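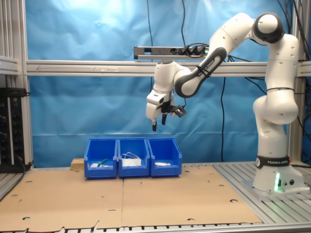

Opening. Thank the organizers. I work on the handling bench at Brendside, and today is about one job: putting small medical supplies into parts bins with two sets of fingertips and two controllers. Keep this under a minute.

The Pacheco fingertips are stiff and flat. The Prurkis fingertips are softer and wider at the end. Each pair did 200 picks under the stock controller and 200 under Brultlow, our own impedance controller.

Say clearly that the arm and the hand stayed the same all the way through. Only fingertips and controller changed. 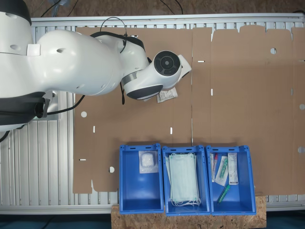
Did we retune the gains for each item?
We set them once per pair of fingertips and left them alone, even when a pick was clearly going badly.

Next, approach height. Stock controller came down fast from 180 mm and stopped hard. Brultlow slows near the surface and lets the fingers settle — play the audio clip if the room has sound.

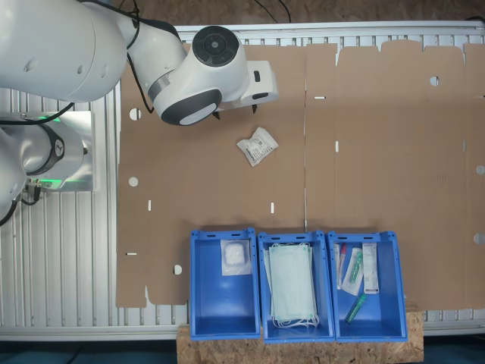

Thin packaging was the hard part, and it is where the two fingertips differ most. Stiff tips need an edge to get under. A small sealed pouch lying on flat cardboard, like the white one near the gripper, gives you very little edge. Soft tips pinch the film and lift from the middle. Pause for questions if people look puzzled.

Cameras, briefly. We compared exposure at 500 and 600 microseconds on the wrist camera. The shorter setting cut glare on clear wrappers.

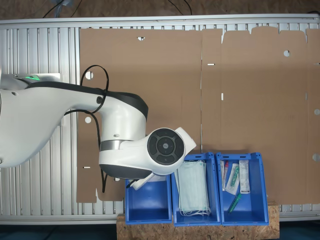 The longer setting gave better depth on cardboard, so we kept it for the approach and switched for the grasp. Switching adds a short delay — mention it, but don't dwell on it. Then go to the table of results and read only the bottom row.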